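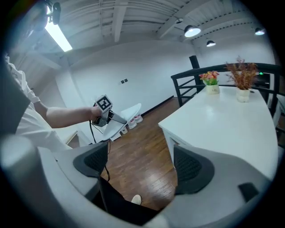
Hand-held gripper with marker cube and trailing cable.

Flaven hand-held gripper: cable fault and replacement lead

Product status: on sale, with replacement lead
Applies to: grippers supplied before June

We have had reports of the Flaven dropping its connection while in use. The fault is in the lead where it enters the bottom of the handle. Repeated bending at that point can break the data wire inside while the outer cover still looks sound. Recording stops, and on older firmware there is no warning tone.

Perla Ledesma in our workshop bent 10 returned leads through 1000 cycles each. 6 failed. The Soko lead now supplied has a longer sleeve at the handle end and came through the same test with no failures.

If you have an older unit
Stop using it if the connection drops when you move the lead by hand. Unplug at the computer end first. Do not tape the lead to the handle, as this moves the bend further down and we have seen it fail there too.
Leave enough slack to reach across your work area, and keep the lead clear of your feet. A pull on it can take the gripper out of your hand.

Replacement leads are free for affected units. Write to Salamatu Fiadzo at the service desk with the serial number, which is inside the battery cover.

Spare parts
Soko lead, straight plug
Finger pads, pair
Marker cube, printed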